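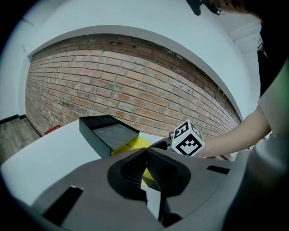

Grurkum Investment Intentions Table

Data card, last revised 2018-10-14
Maintained by Areti Triantafyllou and Sorcha Mackay

What is in the table

The table holds answers from small and medium firms in the Grurkum district about the money they plan to put into machines, buildings and software. Each row is one firm in one survey round. There are almost 900 rows. The first round was sent out in December and there have been six rounds in total.

The survey was started by Vasiliki Deligiannis at the Kontogiannis office, when the regional investment statistics were published too late to be useful for the local budget. The questions were kept short so that an owner can answer without asking the accountant.

Columns

firm_id - a random code, stable over all rounds
round - 1 to 6
sector - one of nine sectors, see sectors.txt
plan_machines, plan_buildings, plan_software - planned spending for the next year, in thousands of euros
change - higher, same or lower than the year before, as the firm sees it
reason - free text, in the language of the answer, not translated

An empty cell means that the firm did not answer the question. A zero means that the firm wrote zero. Please do not mix these two, we had this mistake in an older version and the averages for construction were too low.

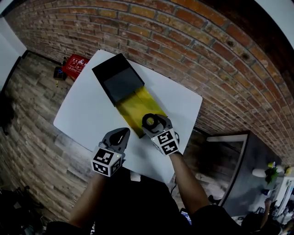

Table with a black box and its yellow drawer partly open.

How the answers were collected

Paper forms were used in rounds 1 to 3, and a web form after that. The paper answers were typed in by Tülin Coşkun and checked a second time by Vasiliki Sotiropoulos. Where the handwriting could not be read, the cell was left empty.

Known problems

Construction and transport answer more often than retail. No weights are included, so the totals should not be read as totals for the district.

In round 4 the web form accepted amounts in full euros as well as in thousands. We corrected the clear cases by hand and marked them in the column fixed. Some wrong values may still be there.

Plans are only plans. A firm can say "higher" in one round and invest nothing after it, and we do not follow up on this.

Files

intentions.csv
sectors.txt
form_paper.pdf
form_web.txt

Use

The table is free for research and teaching. Please name Grurkum Investment Intentions Table and the number of the round you used. For work that needs the firm size, write to Sorcha Mackay - this column is kept apart for privacy and is given only after a short agreement is signed.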